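Jurska Toy Library Opens Its New Sorting Room in July

Families in the Jurska neighborhood will have a lot more to borrow this summer. The Jurska Toy Library, run by the family services group Broltance, opens its new sorting room on Ocampo Street in July, and the shelves out front are already filling up faster than the staff expected.

The library lends toys for babies and children up to age 10. Families can take home two toys per visit and keep them for three weeks. There is no fee to join, and a lost piece costs nothing either, as long as someone lets the front desk know which piece it was.

Until now, every donated toy was checked on a folding table behind the coat racks. The new room gives the work its own space, with sinks along one wall, deep shelving, and open gray bins for toys waiting to be sorted. Plush animals and plastic toys come in together and get separated in the room. Soft toys go off to the laundry, hard plastic goes to the sinks, and anything with a battery door gets opened up and looked over.

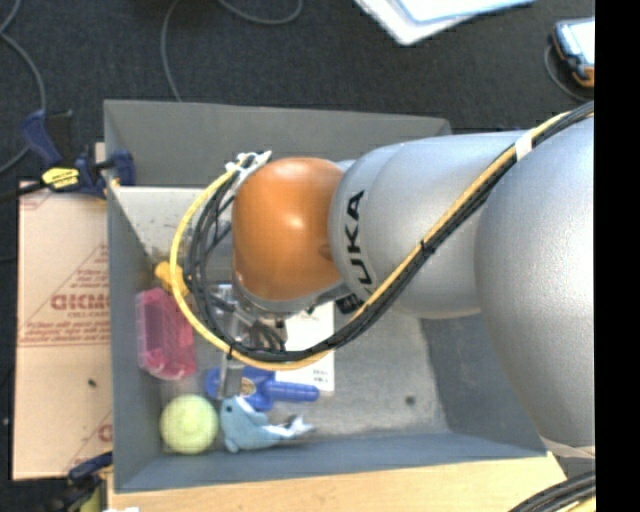 A light blue plush dolphin and a bright blue plastic toy in a gray sorting bin.

"I love the moment when a bin comes in and you have no idea what's in it," said Hanna Adamczyk, who manages the toy library. "Last spring we had a whole farm turn up, one animal at a time, mixed in with bath toys and stacking cups. We kept a shelf clear until we had the full set, and it went out the same afternoon!"

The library now has 2190 toys in its catalog, and almost 300 of them joined the collection this year. Plush sea animals, wooden train track and play kitchen sets are the most requested, and there is a waiting list for the larger ride-on toys.

Gualtiero De Luca, who planned the room for Broltance, said the bins were the first thing on his list. "They're open at the top, so you can see a soft toy peeking out from under the plastic ones and get it into the right pile. The old cardboard boxes were always giving way at the corners."

Donations are welcome at the side door from 10 a.m. to noon whenever the library is open. Please bring toys clean and complete where possible, with small parts in a closed bag. The library cannot take car seats, cribs, or stuffed toys with torn seams.

Visitors can tour the sorting room during opening week and help match loose puzzle pieces to their boxes. Zuzanna Głowacki will be at the front desk to sign up new families and answer questions about borrowing.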